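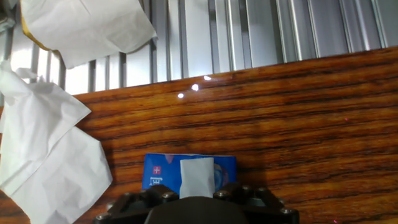

A discussão sobre acabamentos para superfícies de trabalho costuma ser conduzida como uma questão de gosto. Quem prefere brilho invoca a profundidade do veio; quem prefere mate invoca a sobriedade. Defendo neste texto que o assunto é sobretudo ótico e de manutenção, e que o acabamento brilhante, aplicado a uma bancada onde se trabalha todos os dias, é quase sempre a escolha errada.

Convém separar dois conceitos que os catálogos misturam. O primeiro é a cor da madeira, isto é, o que o veio absorve e devolve de forma difusa. O segundo é o brilho, propriedade da película que a cobre. Uma madeira de tom avermelhado, com riscas quase pretas entre faixas de âmbar, mantém esse contraste sob qualquer película transparente. O verniz brilhante acentua a saturação quando a superfície é vista fora do ângulo de reflexão. Dentro desse ângulo, o observador vê a lâmpada. Três focos no teto produzem três manchas brancas no tampo, e nessas manchas não há informação nenhuma: nem veio, nem risco de lápis, nem a gota de cola que ficou por limpar.

Na oficina de encadernação Derkside, onde trabalhei vários anos, havia duas bancadas lado a lado, com a mesma iluminação. Uma tinha verniz de alto brilho, a outra óleo duro. Ao fim de poucos meses, o corte e a dobragem faziam-se todos na segunda. A primeira servia para pousar provas e material de embrulho. Gemma Guerra, responsável pela secção de papel, resumiu o problema numa nota interna de duas linhas: sobre o verniz, a aresta de uma folha branca perdia-se no reflexo sempre que a mão se deslocava, e a folha deslizava. A nota não convenceu a gerência, que tinha pago o verniz.

O atrito é o segundo argumento e costuma ser esquecido. Uma película lisa e dura reduz a resistência ao deslizamento do papel e dos tecidos finos. Para arrumar ou limpar, é uma vantagem. Para marcar com régua, obriga a usar pesos ou fita, e a fita levanta resíduo. O resíduo, por sua vez, é mais visível no brilho do que no mate, o que leva a limpar com mais força e mais vezes.

Daí o terceiro argumento, o dos microrriscos. Qualquer pano seco arrasta poeira mineral, e a poeira mineral risca. Numa superfície mate, os riscos finos confundem-se com a textura. Numa superfície brilhante, organizam-se visualmente em círculos em torno de cada ponto de luz. Réjean Leclerc, que reenvernizou a bancada da Derkside, polia com abrasivo de grão 2000 e considerava o resultado estável por um inverno. O intervalo parece-me generoso. Cada polimento retira película, e uma película tem espessura finita. O custo desta operação raramente entra na comparação inicial entre acabamentos.

Há uma objeção séria, que Solange Pelletier me apresentou a propósito de uma versão anterior deste texto. O brilho revela a sujidade, e revelar a sujidade é uma qualidade. Um pingo rosado de tinta, um grão de pigmento, uma fibra: tudo se destaca numa superfície espelhada quando a luz é rasante. Numa sala de restauro, onde a contaminação tem consequências, ela prefere saber. Aceito o argumento na parte em que é verdadeiro. A luz rasante detecta relevo, e detecta-o bem em superfícies lisas. Mas uma inspeção com lanterna, feita no início do turno, obtém resultado comparável em óleo duro bem assente, sem impor o encandeamento durante as restantes horas. A necessidade de inspecionar durante alguns minutos não deve determinar as condições de trabalho do dia inteiro.

A segunda objeção diz respeito ao que rodeia o tampo. É frequente encostar a bancada a um painel metálico estriado ou a perfis de alumínio, pela facilidade de fixação. O metal com nervuras verticais já devolve a luz em faixas alternadas, claras e escuras. Diz-se então que o tampo brilhante «acompanha» o fundo. Do ponto de vista do conforto visual, soma-se um segundo refletor ao primeiro, com a diferença de que o fundo está fora da zona de trabalho e o tampo está dentro dela. Se um dos dois tiver de ser brilhante, que seja o fundo. O contraste entre uma madeira escura e mate e um metal claro é, aliás, suficiente para separar os planos sem ajuda do verniz.

Quanto às especificações, a referência Wavberg 1301, que usei na bancada que tenho hoje, é um óleo com cera aplicado em duas demãos finas, com remoção do excesso ao fim de 30 minutos. Os produtos desta família dividem-se menos pela composição do que pela disciplina de quem os aplica. O excesso não removido fica pegajoso e prende fibras de papel, e depois culpa-se o óleo. A reparação é local: lixa-se a zona, repõe-se o óleo, espera-se. No verniz, a reparação local deixa auréola, e a solução correta é refazer o tampo.

Reconheço ao brilho três usos legítimos. Em móveis de aparato, vistos de longe e tocados raramente, a profundidade do veio justifica o cuidado. Em tampos sujeitos a água parada, a película fechada protege melhor as juntas. E em superfícies verticais, onde nem a luz do teto nem a poeira incidem da mesma maneira, quase todas as objeções acima perdem peso.

Para uma mesa onde se corta papel, o pedido ao envernizador deve indicar o grau de brilho por escrito, com amostra aprovada sob a iluminação definitiva da sala. «Acetinado» não é uma especificação.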